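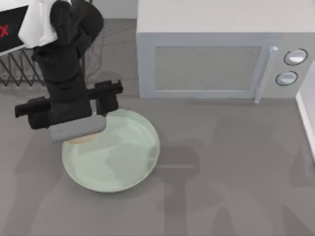 Reading Claims About Household Products
Handout for Unit 4: Kitchen goods, plates and appliances

Bring this to class with one package, tag or insert from your own kitchen. A photo of a web listing will do if you threw the package out, but listings get edited, so write down the day you looked at it.

4.1 What we mean by a claim

A claim is any statement on a package that could be wrong. "Green plate" is a claim. "Beautiful plate" is not one for our purposes, since no test would settle it. Most packages mix the two so that the loose words borrow weight from the firm ones. "Strong, elegant and tested to 400 cycles" has one claim in it, and even that one is unfinished. Tested how? Cycles of what? Did the plate survive, or did the test simply stop there?

Students tend to underline too much on the first try. Underline only what could be checked by someone with time and money. Then circle the words that would have to be pinned down before the checking could start. If the circles outnumber the underlines, you are reading an ad.

4.2 The word "safe"

"Microwave safe" is the phrase everyone knows and few people can define. Ask yourself which of these the maker means:

The dish will not crack or melt.
The dish will not get too hot to pick up.
Nothing will move from the dish into the food.
The dish will still look the same after years of use.

A single stamp on the bottom could stand for one of these or for several. A dish can pass the first and fail the second, as anyone who has grabbed a hot mug handle over cool soup can tell you. The stamp also says little about time and power. Two minutes to warm leftovers is one thing. A long run on high with a nearly empty dish is another.

I am not saying the stamp is worthless. I would sooner buy a dish with it than without it. But treat it as the start of a question, and look for the insert that says what was done.

4.3 Worked case: the Pellar plate

We use a made-for-class packet here, and you should have the two pages from the April session. The Pellar plate is sold with the line "stays cooler than ordinary plates." The insert says it was heated alongside 9 other plates and came out coolest.

Start with the comparison group. Which 9? If all of them were heavy stoneware and the Pellar is thin, the result tells you about thickness and very little about the Pellar. The insert does not list them. Next, what was on the plates? Wet food takes up much of the energy, and an empty plate is a different test. The insert is silent on this too. Then ask where on the plate the reading was taken. The rim and the center can differ a good deal.

Last, ask how many times it was done. Coolest of ten on one run could be luck. Put ten identical plates in the same test and one of them will still come out coolest, if only by a hair. Some of you argued in April that a company would not print a result it had seen only once. I would like to believe that. I have read too many inserts.

4.4 Worked case: the Pernow survey

Pernow sells a line of small ovens and says that "13 out of 20 owners cook more at home." Read it again slowly.

More than what? More than before they bought it, more than their neighbors, more than they expected to? People who have just spent money on an oven are likely to use it, and they are also likely to say they use it. Neither is the same as the oven causing a change that lasts. We would want to ask the same owners again much later, and to ask people who bought nothing.

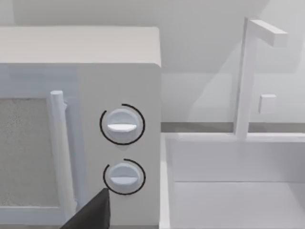 There is also the matter of who answered. If the survey card came in the box, the people who mailed it back are the ones who felt like mailing it back. The owners who shoved the thing in the garage are not in the 20. And 20 is a small group. Had three of them answered the other way, the headline would be an even split, and I doubt it would have been printed.

A fair rewrite might be: "Of 20 owners who returned our card, 13 said they cook at home more often than they used to." Duller, and much closer to what is known.

4.5 Power, capacity and other numbers with units

Numbers with units feel solid. Often they are. Still, check these before you lean on them.

Input or output. The power an appliance draws from the wall is larger than the power that reaches the food. A listing may give either one.

Inside or outside. Capacity on a box may be worked out from the bare inside walls, with no allowance for a turntable or a rack. Measure your biggest dish and compare it with the usable floor.

Best case or usual case. "Up to" in front of a number means the number is a ceiling. It promises nothing about an ordinary day.

Old or new. A figure may belong to an earlier model with nearly the same name. The Shabalala booklet in your packet does this on its second page — look at the model letters in the footnote.

4.6 Seals, awards and ratings

Three questions will get you through most of them. Who gives it out? What did the maker have to do to get it? Can it be taken away? A seal that is paid for and never withdrawn is closer to a decoration. The Odero leaflet shows four seals in a row, and two of them turn out to belong to Odero.

Star ratings have their own trouble. An average hides the spread, and a product with all middling scores can match one that people either love or send back. Read the low ones first, and skip those about shipping.

4.7 To hand in

Due Oct 15, 2026, on paper, one page.

Pick one claim from your own package. Copy it word for word, including any small print. Say what would have to be measured, on what, and compared with what. Name one result that would make you drop the claim. Then write the version you would be willing to sign.

Do not tell me whether you like the product. If the claim holds up under your questions, say so plainly; a few always do, and I don't mark down for it.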